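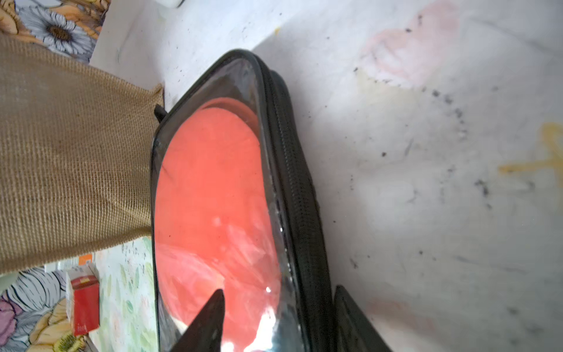

The Small Arm That Wants to Pack Your Orders

When Lambros Sarantis ordered the Isora packing kit for his gift shop in Gedesley, his main worry was the size of the carton. He imagined a machine from a car factory, and he had only one spare bench at the back of the shop. The carton came on a hand cart, and one person could carry it up the stairs.

The Isora is a tabletop robot arm with a two-finger gripper and a small camera at the wrist. It is sold by Prosser, a firm which until now has been known mostly for label printers. The idea of the kit is simple. A small seller receives an order, puts the goods on the bench in any position, and the arm moves them one by one to the packing side. You do not have to place each thing on a marked spot, and this is the main difference from the older kits at this price.

The price is $3,000 for the arm, the gripper, the camera and the software. A service plan can be added for $576 a year. I spent two weeks with the kit, partly in Gedesley with Mr. Sarantis and partly in my own office, and I wanted to know if a shop with two or three employees can really use it.

Setting it up

The base is fixed to the bench with two clamps. After that you connect the power supply and a computer, and the software asks you to move the arm by hand to the four corners of the working area. We needed one morning for everything, including a long search for the right cable, which was under the foam in the carton. The printed guide is short and clear. The guide on the website is longer, but it describes an older version of the menu, and we had some confusion with it.

Prosser recommends a plain, light surface under the goods. A white one is good, and it does not need to be a clean one. Stains, smears and small dark specks did not disturb the camera in our tests, and I was glad to see this, as a working bench is never like the one in the advertisement.

Teaching by hand

The Isora learns from its user. You hold the arm by a handle behind the wrist, guide it to the object, close the fingers with a button, and carry the object where it must go. The software saves the movement together with the pictures from the wrist camera. For each new kind of product Prosser suggests at least 14 such demonstrations. It is slow work for the first product and quicker for the next ones, because your hand gets used to the weight of the arm.

I advise you to change the position of the object every time. In my first attempt I put a small box always in the same corner, and the arm learned the corner very well and the box not at all. When I repeated the lesson with more variety, the result was much better.

Soft goods and shiny goods

Boxes are easy for almost any gripper. A gift shop, however, sells many things which are not boxes, so I chose the harder ones on purpose. A good test is a zippered pouch with a clear vinyl front and black edges, lying next to a burlap bag, with flower-printed pieces around them. The pouch is difficult for two reasons. The vinyl throws back the light, so a flat orange object inside it looks pale in one part and strong orange in another. Also, the edge of the pouch rests against the burlap, and the fingers must find a way to take one without the other.

For such cases the gripper has dark, narrow fingers with pointed tips, and they can come down on two sides of an object. The shape is useful for getting between things. I would still prefer a second pair with wider, softer pads in the carton. Prosser sells this pair separately, and for a shop with many fabric goods I would order it from the first day.

Over the two weeks, the arm was reliable with small cartons and tins. With clear plastic it was less sure of itself, and it did better when we turned the lamp away from the bench. Burlap was a pleasant surprise. The coarse weave gives the fingers something to hold, and after the second round of lessons the arm took the bags without much trouble. Thin paper sheets I would leave to human hands.

What the shop says

Mr. Sarantis is careful in his opinion. "In the quiet months I do not need it," he told me. "Before the holidays I stay until ten in the evening, and then I would be happy if it does even half of the boxes." He also noticed that the arm is slow. A trained person packs faster, and he does not expect that this will change soon. For him the value is that he can serve a customer in front while the work continues in the back.

Efthymia Ververidis, who runs a similar but bigger store in Landamcombe, has used the kit since September. She now has two arms on one long table. Her advice is to begin with the five products you sell the most and to forget the rest until those work well. She is less happy with the support line, where she once waited two days for an answer about a loose clamp.

Safety and noise

The arm stops when it meets resistance, and I tried this with my own forearm several times. It feels like a light push. The fingertips are narrow, so I would keep small children away from the bench anyway. The noise is a low hum, similar to a desk fan - you will hear it in an empty room, but not with the radio on.

Who should buy it

If you send a few parcels a week, keep your money. If you have a busy season and a stable list of products, the Isora deserves a serious look, provided that somebody in the shop has patience for the teaching. The service plan I would take for the first year only, mainly for the replacement fingers it includes. Prosser gives a trial period of 30 days, and the return shipping is paid by the buyer, so keep the carton.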